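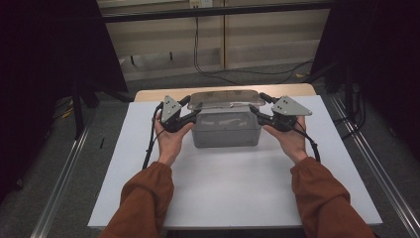
How many demonstrations does it take to teach a robot to take the lid off a box?

Fewer than you fear, provided they're clean. We usually get something worth watching from 50 and something worth keeping from 100. A careless 100 will teach the robot to be careless, and it will learn that lesson faster than any other.

The rest of this page covers how we record box-and-lid tasks at Prelter using a pair of hand-held grippers. It assumes you have already been through the Plarora setup page and that both grippers show up when you plug them in. If only one shows up, swap the cables over, swear, and swap them back. This fixes it more often than it should.

Before you start

Decide what the task is and write it down in one sentence. "Lift the lid and put it to the left of the box" is a task. "Open the box" is an argument waiting to happen, usually between you and whoever recorded the other half of the set.

Clear the work surface of everything that isn't in the sentence. Pens, tape and mugs have a way of becoming part of the robot's view of the world, and you'll find out months later when it refuses to work without a mug.

Check that the cables have slack. Reach as far forward as the task needs, then a bit further. If you feel a tug, sort it out now. A cable that pulls at your wrist will put a small flinch into every recording, and the robot will copy the flinch beautifully.

Holding the grippers

Hold them as you would a pair of kitchen tongs you didn't entirely trust. Firm, but with your elbows loose. Keep the marker plates facing the camera as much as you can, and don't let your fingers wander over the dots. If the tracking loses a plate, the software guesses, and its guesses are imaginative.

Remember that the robot has no wrists like yours. You can twist a lid free with a lovely little flick that no arm in the building could repeat. Move as if your joints were stiffer than they are. After an hour this requires no acting.

Recording one demonstration

1. Start with both jaws open and away from the box. Hold still for a moment before you press the pedal.

2. Bring the two jaws in towards the sides of the lid together. If one arrives well before the other, the box slides, and you've just recorded a demonstration of pushing a box.

3. Close on the edge of the lid. Wait until you're sure of the grip. A short pause is fine - a long one teaches the robot to stop and think, and it has nothing to think with yet.

4. Lift straight up until the lid is clear of the rim, then across and down. Don't drop it the last little way. Everyone drops it the last little way.

5. Open both jaws, back off to where you started, hold still, press the pedal.

If you fumble, throw the take away and start again. The exception is a small slip that you recover from neatly. Keep a few of those, because the robot will slip too and ought to have seen somebody cope.

Moving things between takes

Shift the box a little every time. Turn it slightly, slide it nearer, slide it away. People believe they're doing this at random and then put it back in the same place over and over, so we let the Gu script pick the position and we do as we're told.

Lids with clear plastic are the worst behaved. They throw back the light and the camera can lose the edge altogether. Dim the lamps or move them round until the rim shows up in the preview, and then leave them alone for the whole session.

Stop after 18 takes and have a break. Past that point the movements get quicker and the lids start to land at jaunty angles.

Checking what you've got

Play back every take at double speed. You're looking for lost plates, jumps in the path and hands that stray across the lens. Delete the bad ones the same day. Our shared Mitard folder once reached 2,399 takes, and the only way to find out which were any good was to watch them, which took most of October and improved nobody's temper.

Then train on the first 50 and try it before recording any more. If the robot goes for the wrong side of the lid, look at your own takes first. It probably learned that from you.

Last updated July 24, 2025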